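5. Testing and next steps

Nusrat Sikder wrote the control code and Tharindu Akanda worked on the fingers and pads. The task was picking up small bits of debris from a flat white surface with two grippers, using the blue fingers from the November build.

We logged 1,884 attempts over the term. Early runs were poor - the fingers closed too high and missed the smallest specks. After we changed the approach angle we ran a fresh set of 100 and picked up 70. Most of the misses were still the tiny dots.

The gray fingertip pads stayed on for every run in that set. Shadows from the grippers confused the detection step, and we have not fixed this yet. Next term we want to try a second light and softer pads.

Report submitted 2026-06-15, Skilliscombe robotics class.
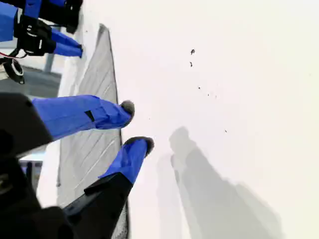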